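Stillus Household Boards > Laundry and Linen > Folding

Thread: White shirts and things like shirts: is there a fold that works?

starchless_in_june
Posts: 530
Posted 11/10/23

I have reached the age where I own an opinion on fabric softener and still can't fold anything white. Dark stuff is fine. You fold a navy T-shirt badly and it looks like a navy T-shirt. You fold a white one badly and it looks like evidence.

My current method is to pick the thing up by whatever part is nearest, shake it, lose track of which end has the neck, and put it in the drawer as a ball. The drawer no longer closes. I've been through the pinned thread (all 21 pages, of which maybe two concern folding) and I'm no wiser. Flat? Rolled? In thirds? Please be gentle.

pomura_drawers
Posts: 3672

Flat first, always. The ball stage is where everybody gives up, because there are folds inside folds and you can't tell the front from the back. Don't try to sort it out in the air. Get it onto a table and find an edge.
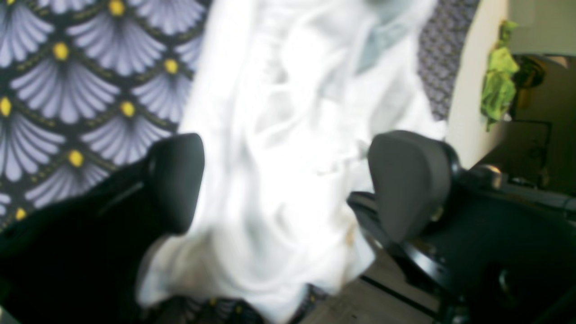 The ball stage. Abandon hope, look for a hem.

If there's a second color in there, like the bluish-gray bit near the top, start from that. It might be a collar, it might be lining, but at least it's a landmark. I have found my way out of a fitted sheet with less.

gravyboat63
Posts: 63

Nice tablecloth. Is that the scallop one? I've been after something like it since my old one met a candle.

pomura_drawers
Posts: 3672

Fans or scallops, depending who you ask. Mine looks lavender in one light and blue-gray in another, so good luck matching napkins. It's useful for laundry though – white shows up on it beautifully, including all the parts you'd rather not see.

gravyboat63
Posts: 63

I don't match napkins. I have one napkin.

chauhan_st_laundry
Posts: 530

Ran the Chauhan Street wash-and-fold for years, so forgive the sermon. Spreading it out is right, but most people quit too early. They get it vaguely rectangular, they're pleased with themselves, and they fold right over the wad in the middle. That wad will still be there when you take the thing out of the drawer. Push it out toward the nearest edge with the side of your hand. Then deal with whatever's hanging off the corner, sleeve or hem or mystery flap, before you touch the rest.

starchless_in_june
Posts: 530

When you say "vaguely rectangular", how vague are we talking? Asking for my entire wardrobe.

pomura_drawers
Posts: 3672

About as vague as this. Top half is good and smooth, there's one crease across it that I can live with, and the bottom edge on the right is close to straight. Left of center is the wad our friend from Chauhan Street is complaining about, and the loose flap is down at the lower left. I'd call it a B minus.
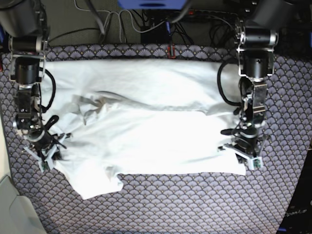
Re: White shirts and things like shirts (page 2)

chauhan_st_laundry
Posts: 530

C plus. The flap alone costs you half a grade.

wurkorus_refugee
Posts: 21

Sorry, but why is everyone so attached to flat? Fold it lengthwise till it's a long strip, roll the strip up from one end, stand it in the drawer. I bought one of those Wurkorus folding boards, used it twice, and now it's under a plant. Long strip, roll, done. My drawers close.

chauhan_st_laundry
Posts: 530

Because then you unroll a shirt with a crease down it like a road map. Rolling is for towels and for people who are leaving town in a hurry.

wurkorus_refugee
Posts: 21

It's a T-shirt. It's going under a sweater. Who is inspecting it?

chauhan_st_laundry
Posts: 530

I am. In spirit.

pomura_drawers
Posts: 3672

I'm with the roller on undershirts and against them on anything with buttons. The strip is where it goes wrong, though. People make it too long and narrow, one end drops out, and they roll anyway. Check the left end on this one. The band is decent all the way across, and then there's a corner of cloth sitting lower than everything else. Tuck that in before you roll or it'll stick out of the bundle like a tongue. The yellowish marks along the lower edge are a matter for the stain board, and I'd thank you not to bring them up.

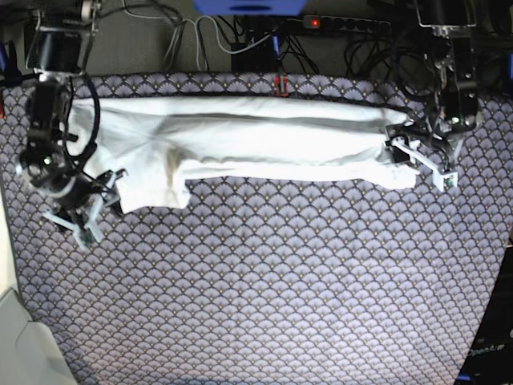

Re: White shirts and things like shirts (page 3)

gravyboat63
Posts: 63

So about those yellowish marks.

wurkorus_refugee
Posts: 21

That strip is fine. I'd roll that right now, tongue and all.

starchless_in_june
Posts: 530

Update. Tried flat on the kitchen table, pushed the wad out, dealt with the flap, folded in thirds. It took nearly 21 minutes for one shirt. It did look like something from a store, so I put it on to celebrate and now it needs folding again.

Did the rest as strips. Drawer closes if I lean on it.

chauhan_st_laundry
Posts: 530

You'll get faster. Do the sleeves first next time.

gravyboat63
Posts: 63

Still want to know where the tablecloth came from.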